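The Closet Cure

The pitch for Garnura is simple. Pay a monthly fee, photograph everything you own, and the app will tell you what to wear and what to let go. The company says members "buy less and love more." I signed up in January prepared to be convinced, and I have kept the receipts.

Garnura is one of several firms selling the idea that a smaller wardrobe is a purchase. Plonlow sends a consultant to your home for $357 and leaves you with a binder. Hovby sells a starter set of basics, in colors it calls quiet, for $600. That is a lot of money to own fewer clothes, and the set has to go somewhere, usually next to the things it was meant to replace.

What bothers me is the arithmetic. Hovby's brochure says its customers have "released" 3,217 garments. Released to whom? The brochure shows a field. When I wrote to ask, I got a friendly reply about partners and a discount code for socks. 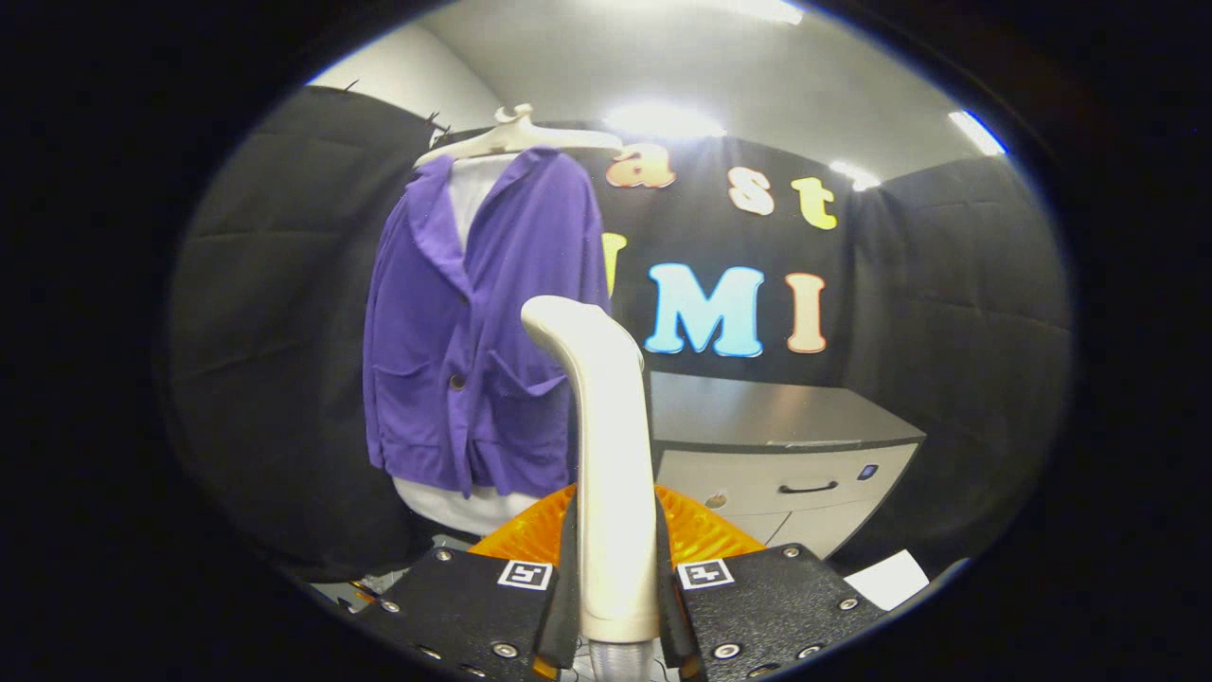 Resale is supposed to be the answer, and for a good coat it can be. For most of what people clear out, the resale sites want clean photos, measurements, a padded envelope and a trip to the post office, all for the price of a sandwich. I listed 2 sweaters on a site called Ma. One sold. After fees and postage I was a little poorer than if I had kept it, and colder.

The defenders of these services say the value is in the habit. Maybe. My own habit lasted until spring, when the app told me I had a "gap" in light outerwear and offered to fill it. The link went to a shop. I wondered how many other gaps it had found that morning.

My grandmother's method was to wear a thing until the elbows went, then patch the elbows. She had no binder. It would be hard to build a company on her, and I suspect that is why so few have tried.

I canceled Garnura in the end. It took three emails, and the last one asked if I would like to pause instead.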